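线又打结了,顺便说说抓滤水篮这件事

上个月说好要更新的,拖到八月才坐下来写,对不起追更的几位(我知道也就那么几位)。这段时间晚上基本都泡在 Leltville 那个共享工坊里,回到家往沙发上一倒就什么都不想干了。今天工坊停电检修,总算有空把进度补上!

没看过前面的朋友,简单讲一下:我在搭一套桌面机械臂,想让它学会收拾厨房桌子,把碗碟、水果、调料瓶这些归到该去的地方。机械臂是收来的二手货,控制程序自己写,名字叫 Ustix,别问什么意思,当时键盘上随手敲的,后来改不动了,配置文件里到处都是它。

桌子换成白色台面之后

最早用的是工坊里一张旧工作台,深色,上面全是胶水印子和刀痕,识别程序动不动就把一块污渍当成盘子。换成白台面以后误识别少了一大截,我高兴了整整两天。第三天发现新问题:傍晚西晒一照,台面反光,浅色的东西边缘就糊了。后来把曝光锁死,又在窗户上糊了一层描图纸,才算消停。糊描图纸花了我一个小时,改曝光花了五分钟,顺序要是反过来就好了。

桌上的东西也换了一批。以前用的是木头方块,抓方块谁都会,抓着抓着自己都觉得没劲。现在摆的是盘子、番茄酱瓶、草莓、香蕉、半个橙子、杯子、滤水篮,旁边还有个小烤箱。番茄酱瓶我特意横在盘子上,这种叠着放的情况最容易把程序搞晕,它老想把瓶子和盘子当成一整个东西。香蕉也很讨厌,皮一摊开,形状怎么看怎么不像香蕉,识别框忽大忽小地跳。

刚换完那几天,我最喜欢从正上方看着它干活,整张桌子有什么没什么一目了然,顺便也看清了自己走线走得有多难看。 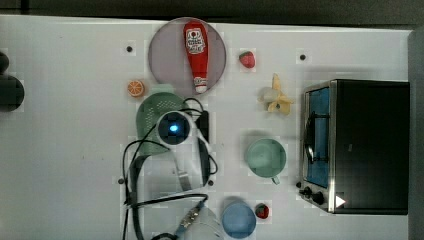 走线,我的一生之敌

手腕上的相机要一路线,夹爪要一路电源加一路通信,本来也没几根。可是手腕会转啊!留短了,转到头就绷紧;留长了,就在桌面上扫来扫去,跟拖把一样。

我第一版是按最短距离走的,结果有天夜里跑自动测试,第二天早上来看日志,通信在第 127 次动作的时候断掉,后面全是报错。拆开一看插头已经被拽松了。第二版我一赌气多留了一大截,于是它每次往桌子中间伸,线圈就跟着趴到东西上面,从上往下看挡得死死的,桌上的东西只露出半个。

现在是第三版,中间状态,用黑色小夹子把几根线捆成一把,再往桌角那边引。说实话还是乱。Ngcobo 论坛上有个帖子讲用弹簧把线束吊起来,我收藏了,弹簧也买了,买来的弹簧太硬,装上去整个手腕都往上翘,拆了。有没有人知道哪种弹簧合适?评论区告诉我一下,真的很急。

有几条是目前试下来管用的,记在这里,省得我自己下次又忘:
先把手腕转到两头的极限,再决定线留多长。
夹子别夹在关节上,夹在关节两边的直段上。
电源线和通信线分开两把捆,我之前捆在一起,夹爪一用力相机画面就闪。
每改一次走线,就用最慢的速度把全部动作过一遍,手放在急停旁边。

说到急停。我把急停装在桌角,黄盒子红按钮,坐着站着都能一巴掌拍到。头一个星期拍了多少次我就不说了,反正工坊里的人听到那“啪”的一声已经不抬头了。有一回是我自己把坐标的正负号写反,让它往右,它毅然决然往左,还好速度限得低。

夹爪:张多大,夹多紧

夹爪是两指的,黑色的那种,行程标称 110 毫米。听着挺大方,可滤水篮那么宽一个东西,横着是绝对跨不过去的,只能去捏它的边沿。这就难办了,边沿薄,两个指头得一里一外刚好卡在两侧,偏一点点就戳在篮子上,把整个篮子推着走。

我原先的写法是:找到物体中心,对准中心,下去,合上。对草莓好使,对滤水篮完全不行,中心是个坑啊,夹爪下去夹了一把空气。后来给“中间凹的东西”单独写了一套,先找轮廓,再在轮廓上挑一个离手臂近、周围没有别的东西挡着的点,然后让手指方向和边沿垂直。听起来很顺,写起来掉头发,光“周围没有别的东西”这一句就改了一个星期。香蕉就爱往篮子边上凑!

力度也调了很久。设定值从高往低一点点试,最后停在 80,这个数是控制器里的百分比刻度,换别家夹爪没有参考意义。再低的话,抬起来就慢慢往下滑;再高呢,听得见塑料嘎吱响,我心疼。草莓另外用一档,低得多。

中间我还犯过一个傻,把高度标定做在了空桌子上,后来给底座加了垫片,忘了重新标。每次下去都差那么一截,我对着代码查了三个晚上,差点把轮廓那部分整个推倒重写。最后是蹲下去拿尺子量才想起来垫片的事。建议各位:动过底座就重新标定,写张纸条贴在显示器上。我贴了。

下面是在调边沿抓取的时候拍的,夹爪捏着篮子右边那一圈。
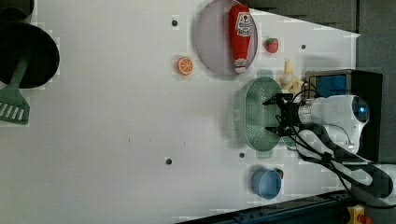
花了多少钱

每次都有人问,那就算一下。机械臂本体不算(那是另一笔账,我家里人也会看这个博客),后来陆续添的东西,台面、铝型材、夹子、线材、急停、延长线,再加上从 Tridora 买的那块转接板,加起来 1556 块。转接板最贵,而且第一块到手是坏的,换货又等了半个月。盘子杯子那些是家里翻出来凑的,没往里算。

能省的地方我觉得是线材。我买了三种长度,最后只用上最长的,另外两种现在躺在抽屉里,谁要可以来拿,到工坊自提。不能省的是急停和台面。台面要是薄了,手臂一加速整张桌子跟着晃,相机画面也晃,后面什么识别都别谈。

接下来想做的

先把走线彻底弄好,这句话我上篇也写了,我知道。

然后是杯子。杯子立着的时候还行,一歪倒程序就认不准把手朝哪边,有时候把杯口的一圈当成小盘子,兴冲冲地要拿去和盘子放一起。我准备多拍些歪着倒着的杯子做数据,各种角度都来一遍,估计又是两个晚上。

再往后想试试开烤箱门。门把手的位置倒是固定,问题是拉门走的是一段弧线,手腕得边退边转,线又要跟着绕……想到这里先不想了。

代码整理好会放出来,现在里面还有好几处注释写的是“别动这行,动了就坏”,我自己都不知道为什么会坏,放出来丢人。想先看轮廓选点那部分的可以留言,我单独摘出来发一段。

对了,描图纸那个办法是上一篇评论里有人教的,谢谢!用的是最普通的那种,胶带四边一贴就行,只是胶带别买太黏的,我撕的时候带下来一小块窗框漆,还没想好怎么补。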